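En defensa de la fruta que no viene a cuento

Llevo media vida oyendo que la fruta es el postre de los que no tienen postre. Lo decían en mi casa, con un suspiro, cuando se acababa el flan, y lo siguen dando a entender las cartas de los restaurantes, donde la «fruta de temporada» ocupa la última línea, debajo del sorbete y casi pegada al café. Pues bien, quiero llevar la contraria con todo el entusiasmo que me cabe, que es mucho. La fruta fresca, entera, sin pelar y sin almíbar es una de las grandes cosas que uno puede poner en una mesa, y hemos aprendido a tratarla con una desgana que no se merece.

Empecé a pensar en esto un mes de marzo, que es un mes rarísimo para la fruta en el lugar donde vivo. Las naranjas están en lo mejor, las manzanas vienen de cámara y todavía falta para las primeras fresas decentes (las que saben, quiero decir, porque rojas las hay todo el año). Entré en Cevine, la frutería de la esquina de mi calle, con la intención de comprar dos limones y salí con una bolsa que me dejó marcas en los dedos. Lo que pasó en medio fue que me dieron a probar un gajo de naranja. Un gajo. Me acordé de golpe de que las naranjas tienen sabor, y de que ese sabor cambia de un árbol a otro y de una semana a la siguiente, y me dio una vergüenza enorme haberlo olvidado.

Porque lo había olvidado, y creo que no soy el único. Compramos la fruta como quien compra pilas. La queremos siempre igual, disponible los doce meses, con el mismo tamaño y el mismo brillo, y luego nos quejamos de que no sabe a nada. ¡Claro que no sabe a nada! Le hemos pedido que viaje, que aguante, que ruede por una cinta y que espere en un lineal con buena cara. Una ciruela que ha hecho todo eso bastante tiene con seguir siendo redonda.

No pretendo ponerme nostálgico. La nostalgia de la fruta es un género muy trabajado y casi siempre tramposo: el abuelo, la huerta, el melocotón que chorreaba hasta el codo. Mi abuelo no tuvo huerta. Vivía en un cuarto piso y compraba lo que había, que en invierno era poco y con golpes. Yo no cambiaría mi frutería por la suya. Lo que sí recuperaría es la atención con la que él elegía, aquella manera de coger la pieza, sopesarla y dejarla donde estaba si no le convencía, sin prisa ninguna y con una cola detrás que empezaba a carraspear.

Elegir fruta es un saber pequeño y magnífico. Se aprende mal en los libros. Una naranja buena pesa más de lo que parece, y eso hay que sentirlo en la palma. Una ciruela cede un poco junto al rabillo cuando está a punto, y si cede por todas partes ya es mermelada. La manzana tiene que sonar: se le da un golpecito con la uña y contesta o no contesta. Con el tomate pequeño, que es fruta aunque lo metamos en la ensalada, lo que manda es el olor de la rama, y por eso los que vienen ya sueltos en cajita de plástico me ponen siempre un poco triste. Son conocimientos de mano y de nariz, y los estamos perdiendo a una velocidad que me alarma bastante más que otras cosas que salen en los periódicos.

También está el asunto del color, del que se habla poquísimo. Tendemos a separar la fruta por especies, cada una en su cajón, como si fueran documentos, cuando lo bonito es mezclarla. Una naranja sola es una naranja. Al lado de algo rojo y de algo casi negro se convierte en otra cosa, y dan ganas de comerse las tres. Los pintores de bodegones lo sabían perfectamente y por eso nunca les faltaba la pieza oscura.

Naranjas, manzanas y una ciruela sobre un plástico rosa, con su zanahoria y su bok choy en plato aparte.
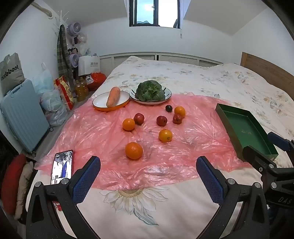
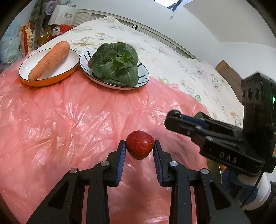
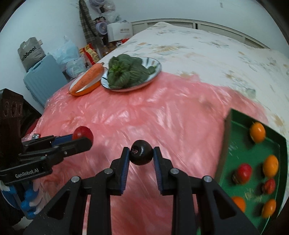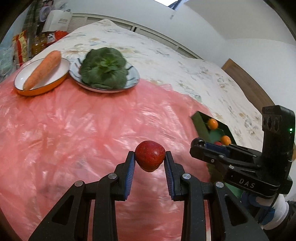
Ahora bien, una cosa es admirar la fruta y otra comérsela, y aquí tengo que confesar una debilidad por los fruteros desordenados. En muchas casas el frutero se ha vuelto un objeto de decoración, con sus limones escogidos por tamaño que allí se quedan hasta que alguien los tira. A mí me gusta el frutero en el que hay que rebuscar. Me gusta que esté donde estorba, en mitad de la mesa, de manera que para abrir el ordenador o para extender el periódico haya que apartarlo, y al apartarlo se coja algo. La fruta que se ve se come. La que duerme en el cajón de abajo de la nevera se descubre al cabo de 11 días, arrugada y con reproche.

Lo de la nevera daría para otro ensayo. Enfriamos demasiado. Sacamos la manzana helada, le hincamos el diente, nos duelen las muelas y concluimos que la manzana es sosa. Dejadla en la encimera desde la mañana y comedla por la tarde, haced la prueba una sola vez. El aroma aparece – poco a poco, pero aparece – y de pronto la cocina entera huele a algo que no sale de ningún bote. Ya sé que se conserva menos. Pues compremos menos y más a menudo, que además es una excusa estupenda para salir a la calle.

Me dirán que eso es un lujo, y es una objeción seria a la que llevo tiempo dándole vueltas. Ir a la frutería cada dos días exige tener una frutería y tener un rato. Hay barrios donde no existe ni lo uno ni lo otro. En el mío estuvimos a punto de quedarnos sin ella, y si aguantó fue porque los dueños abrieron un servicio de cestas y porque un grupo de vecinos, al que pusimos de nombre Todum por motivos que ya no recuerda nadie, empezó a encargar en común. Somos 24 casas. Cada pedido llega revuelto, con lo que haya, y el reparto se hace en un portal. A veces toca pera y uno quería plátano. Se negocia. He comido en estos meses más membrillo que en toda mi vida anterior, y he aprendido a hacer con él cosas de las que estoy francamente orgulloso.

Lo cuento porque creo que el desinterés por la fruta tiene bastante de aburrimiento, y que el aburrimiento se cura con sorpresas. Si uno elige siempre, elige siempre lo mismo. Yo era de manzana amarilla y de mandarina, y de ahí no me sacaba nadie. Tuvieron que llegarme a casa, sin haberlas pedido, unas manzanas feas, bajitas y de piel áspera, que en la cesta venían apuntadas con el nombre de la finca, Gwilliam, y nada más. Las miré con desconfianza. Eran ácidas al primer bocado y dulces al segundo, y tenían al fondo un recuerdo como de nuez que me obligó a sentarme. Me comí tres seguidas de pie y la cuarta sentado, por ser exactos. Desde entonces no hay otoño en que no pregunte por ellas.

Y luego está el tiempo que pide. Pelar una naranja lleva un par de minutos si se hace bien, y durante ese par de minutos no se puede mirar el teléfono, salvo que a uno le dé igual pringarlo. Las dos manos están ocupadas. Hay que encontrar el punto por donde empezar, meter el pulgar, decidir si se va en espiral o a trozos, retirar los hilos blancos (o dejarlos, hay dos escuelas y yo me he peleado con la otra). Los niños lo entienden enseguida. Dadle a un niño una mandarina entera y tendréis silencio un buen rato; dádsela ya en gajos y se la comerá sin enterarse. Por eso me pone de tan mal humor la fruta cortada en vaso, con su tenedorcito. Comprendo perfectamente para qué sirve y hasta la he comprado en estaciones, con hambre y agradecido. Pero se ha llevado por delante lo mejor, que era el trabajo.

En Curari, un pueblo en el que paso unos días cuando puedo, todavía se come la fruta después de la comida con cuchillo propio. Cada cual tiene el suyo, se lo saca del bolsillo y lo limpia en la servilleta. La conversación importante se tiene entonces. Mientras se comía había prisa, había que pasar el pan y pedir el vino, y en cambio con la fruta la mesa se afloja, alguien pela de más y reparte, otro corta la parte golpeada y se la guarda para las gallinas. He visto arreglarse una herencia delante de un melón. También he visto estropearse otra, todo hay que decirlo, pero el melón estaba buenísimo.

A los restaurantes les pediría solamente una cosa. Si van a poner fruta, que la pongan de verdad, entera y a temperatura humana, con un plato y un cuchillo que corte. Que digan qué es y de dónde viene con la misma seriedad con la que nos recitan los quesos. Nos explican la curación de cada cuña y después, cuando uno pregunta qué fruta tienen, la respuesta es «variada». ¡Variada! Imaginemos que alguien pide la carta de vinos y le contestan eso.

Hay quien me acusa de exagerar. Una lectora me escribió, a raíz de una nota mía mucho más corta sobre los caquis, para decirme que con los problemas que hay en el mundo le parecía frívolo dedicarle tanto espacio a un caqui. La entiendo y no estoy de acuerdo. Comemos varias veces al día hasta que nos morimos, y me parece razonable querer que alguna de esas veces sea un acontecimiento, sobre todo cuando el acontecimiento cabe en una mano, no hay que cocinarlo y cuesta menos que un café. Le mandé una receta de caqui con yogur y pimienta. Me contestó que le sobraba la pimienta.

Tiene razón en parte. La pimienta hay que molerla en el momento, muy gruesa, y poner poquísima. Con el caqui duro no funciona; con el blando, el que se come a cucharadas, es una maravilla, y todavía se encuentra alguno si se busca con ganas.

12 de enero de 2020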